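Trosura Handheld Gripper Pair, Research Kit

Product page > Data collection > Handheld

Overview

Trosura is a pair of hand-held grippers for recording two-handed manipulation without a robot in the loop. The operator straps one unit to each arm and performs the task directly. Each unit carries a fiducial marker, and pose is recovered from the markers as seen by a head camera and by the camera on the opposite gripper. The recordings are then used to train a policy for a two-arm robot with matching fingers.

This page covers the hardware, the cross-view pose method it was built for, and the results from the Stostness trial. Pricing and lead times are given on request.

Recording setup

The operator stands at a table of normal working height. The head camera looks down past the operator's chest, so both markers stay in view for most of a reach. Soft pads line the inner edges of the fingers. Cables are led down and away from the hands; leave enough slack for a full reach to the far edge of the table before starting a session. 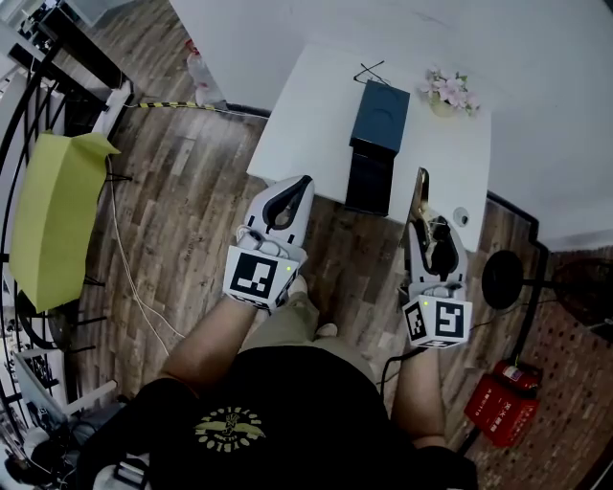 Kane Kereama asked whether the head view is needed at all if each gripper can already see the other one's marker. In the trial it was. With the head view removed, the pose track broke whenever both hands turned outward, and the filter needed up to 2 seconds to settle again. Short tasks often ended before it did. The kit can be run without a head camera, but we do not recommend it for tasks that include lifting, folding or closing a lid.

Method

Pose is estimated in three steps.

First, every marker detection is converted to a relative pose between the camera that saw it and the gripper that carries it. Detections at a steep angle are kept but given a low weight.

Second, the head-to-gripper and gripper-to-gripper poses are joined in one graph. The gripper-to-gripper link matters most near contact, when the hands are close together and a small error in either one spoils the grasp.

Third, the graph is solved over a sliding window of 500 milliseconds. A longer window gave smoother tracks but rounded off quick wrist motions, which showed up later as late finger closing on the robot.

Ziad Nassar's earlier version solved each hand on its own and merged the tracks afterward. It is still included in the software as a fallback mode.

Gripper view

The camera on each unit sits behind the fingers and looks out over the jaw. The wide field of view takes in the other gripper during two-handed work, along with a good deal of the room.

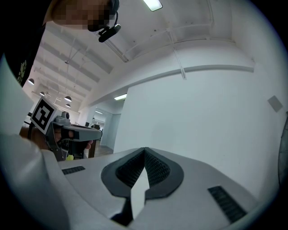
Background features are used only for a coarse check on rotation. If the check and the marker solution disagree by more than 6 degrees, the segment is flagged for review and left out of training by default. The limit can be changed in the session file.

Results

The Stostness trial used 510 demonstrations of tabletop tasks. Policies trained on joint-graph poses were compared with policies trained on the same recordings processed in fallback mode. The joint graph gave fewer missed grasps in every task that needed both hands. For one-handed picks there was no clear difference.

Most of the remaining failures came from finger width. The width signal lags slightly behind the video, and the correction in the current release assumes a fixed delay. Silviu Costache is testing a per-session estimate, planned for the May release.

Known limits

Glare on a marker can drop detections for several frames. Matte replacement markers are available.

Sleeves that fall over the wrist hide the side marker.

The fallback mode does not write confidence values.

Spare parts

Finger pad set, Grelleck soft compound
Marker set, matte
Wrist strap, left or right
Cable

For calibration files or access to the trial data, write to Carys Lougher through the contact form and include the serial numbers of both units.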